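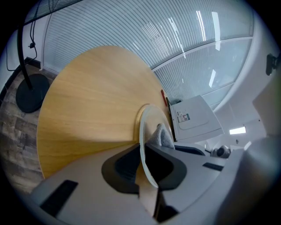

Vol. 39, No. 4

Thread on the Davlow hardness survey, now that the October readings are in. 1/5

1,637 tap samples, all taken cold, first draw discarded. Calow and Jeon share a treatment plant but have separate mains. Calow reads harder at every site. 2/5

Most likely cause is blending. Calow gets well water added downstream of the plant – Jeon gets none. The well share goes up when the reservoir is low, and the readings follow it with a lag of 2 days. 3/5

Test strips read low against titration above 200 ppm. If you set a softener from a strip, check it against the utility's figure first. Zestberg households on private wells should send a bottle to a lab. 4/5

Scale on an oak table or a kettle wipes off with diluted vinegar. Scale inside a water heater does not – drain and flush it once a year. Site tables go up next month. 5/5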